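4.2 Disclosure of foreign meetings

The councils of Jokstead and Ngata both ask members to report meetings with foreign officials. Jokstead allows 30 days. Ngata sets no deadline, and its register is kept on paper in the clerk's office. We read both registers and compared them with press reports of the same trips.
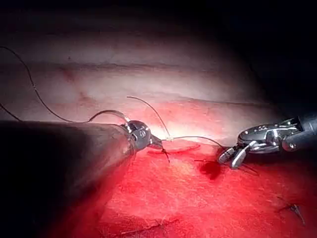 Who decides whether a meeting counts as official?

In both councils the member decides. The clerk may ask for more detail but has no power to add an entry. Darcy Waaka, a former clerk at Ngata, told us that such requests were usually made by phone and left no record.

The clearest gap concerned the Zallovier delegation. Three members traveled with it in April, and two of them filed entries. The third told a local paper that the trip was private – the travel costs had been paid by a party foundation. Both entries name the host but leave out the other guests at the dinner.

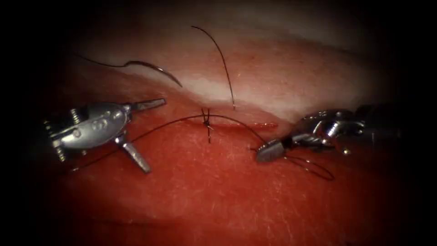 Press reports filled part of this gap, though they disagreed on who sat at the main table. We coded a guest as present only when two reports named the same person. This rule leaves out guests who drew little attention, and our totals for Ngata are probably too low.

Opposition members used the registers more often than governing members did, mostly as a source for written questions. The Trasetti inquiry began with a question of this kind.

Figure 3. Surgical instrument with its jaws closed around a black suture thread, above red tissue.

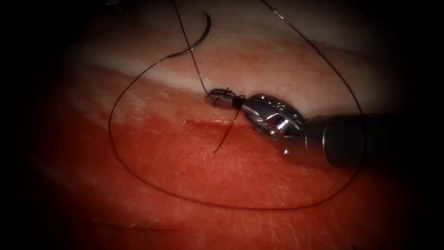 4.3 Late entries and corrections

Late entries carry no penalty in either council. Jokstead prints the filing date beside each one – Ngata does not, so we could not measure delay there.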